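# 6 What a standard can and cannot promise

Most people meet a safety standard as a line at the foot of a data sheet. The arm "complies", the gripper "is designed in accordance with", the whole package is "suitable for collaborative use". The reader nods, the box is ticked, and the job moves on to more interesting matters such as price. This chapter asks you to stop at that line and read it slowly.

We are not against standards. Earlier chapters leaned on them for terms, for symbols and for the layout of a stop circuit, and a workshop without them would be a worse place to work. Our complaint is with the way they are used. A standard for a robot arm is a statement about an arm. Once the arm is bolted to a table, fitted with a gripper, given something to carry and put within reach of a person, you have a different thing, and the paper that came with the arm has little to say about it.

## 6.1 The arm and the application

Keep two words apart throughout this chapter. The *robot* is what arrives from the maker. The *application* is the robot together with its gripper, the goods it handles, the furniture, the cables, the program and the people nearby. Duties attach to both, and they usually fall on different parties. The maker answers for the robot. Whoever puts the application together answers for the application, even when that party is a small laboratory that has never thought of itself as an integrator.

It is common to hear that a light arm moving slowly is safe by nature. Ask what it is carrying. A rounded link that nudges a forearm is one kind of event; a bottle held by the neck and brought down on the back of a hand is another. Limits on speed and force are set with some contact in mind, and the shape of the load is part of that contact. A risk assessment that lists the arm and leaves out the groceries has been done for a machine that will never run.

The same goes for shared space. Where two arms serve one table, each may have its own limits, correctly set, and still leave a gap between them in which a hand can be caught. The individual settings will not show this. You have to look at the two together, in the positions they really take up.

Consider an ordinary tabletop packing task. One arm is lowering a Coca-Cola bottle into a light blue basket that already has a small yellow fruit in it, while the other holds nothing. Before reading on, decide where you would draw the boundary of the application.
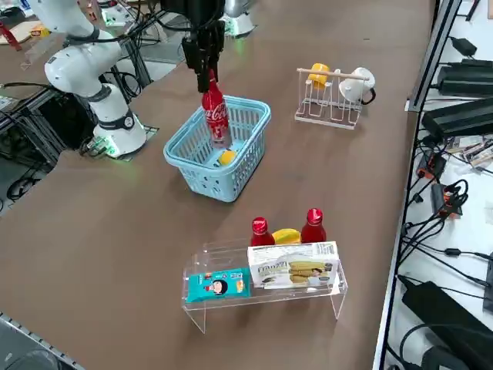

## 6.2 Drawing the boundary

Students nearly always draw the line around the arms and the basket. Some add the mug rack and the clear shelf, on the sound principle that anything an arm can strike belongs in the assessment. Far fewer take in the surface on the right, where the power supplies and power strips sit among black cables. It ought to be inside. Power distribution is part of the application, and the questions to put to it are dull ones: which switch cuts what, whether both arms lose power together, whether a cable can be snagged by a sleeve, whether a person in a hurry could find the right plug. A photograph answers none of them. You have to go and trace the cables.

Be wary, too, of the opposite fault. It is possible to draw the boundary so wide that the assessment becomes a list of everything in the building, each item scored, none of it read. We have been handed such documents. The Solanki worksheet, which many colleges still use, runs to 46 headings, and in our experience the later ones are filled in with the same three words.

> **Case 6.1: The Flakham trial.** Flakham, a packer of mixed hampers, ran a two-arm bench for 600 cycles before asking for sign-off. The report gave the number of completed cycles and the number of dropped items, and concluded that the bench was safe. Nothing in it said whether a person had been near the bench at any point. The trial was evidence that the bench could pack hampers. Sign-off was refused, rightly in our view, and the firm was annoyed for most of December.

The confusion in Case 6.1 is so frequent that it deserves a name of its own, and we shall call it *borrowed evidence*: results gathered for one purpose and offered for another. Reliability figures are the usual loan. A bench that never drops a bottle may still be one you should keep your fingers away from.

## 6.3 Reading a claim of compliance

When a supplier makes a claim, write down the answers to these before you discuss anything else.

1. Which document is named, and which edition? "Meets all relevant standards" names nothing.
2. Does the claim cover the robot or the application?
3. Who made the judgement: the supplier, the buyer or an outside body?
4. What load, gripper and speed were assumed?
5. What would have to change for the claim to lapse?

The fifth question is the one that tends to bring silence. Changing the goods on the table may be enough. An assessment made for soft packets does not stretch to bottles, and a new gripper finger 2 mm narrower than the old one presses on a smaller area of skin for the same force.

Take the Savon code of practice as a text to try these questions on. It is short and clearly written, and it asks for a stop control within reach of every working position. Good. It then says that benches "in regular supervised use" may be reviewed at longer intervals, without defining either *regular* or *supervised*. A reader who wishes to be let off will find the door open. Clusura, which covers much the same ground, sets a fixed interval of 60 days and allows no exceptions. That is easier to check, though it takes no notice of a bench rebuilt on day two.

Neither approach is foolish. One trusts judgement and pays for it in vagueness; the other trusts the calendar and misses what happens in between. You will work under both kinds of rule, sometimes on the same bench, and the written rule will seldom tell you which of its weak spots you are standing in.

**Before section 6.4,** find a claim of compliance for a robot, gripper or sensor used in your own department. Put the five questions to it and note which could be answered from the supplier's paper alone.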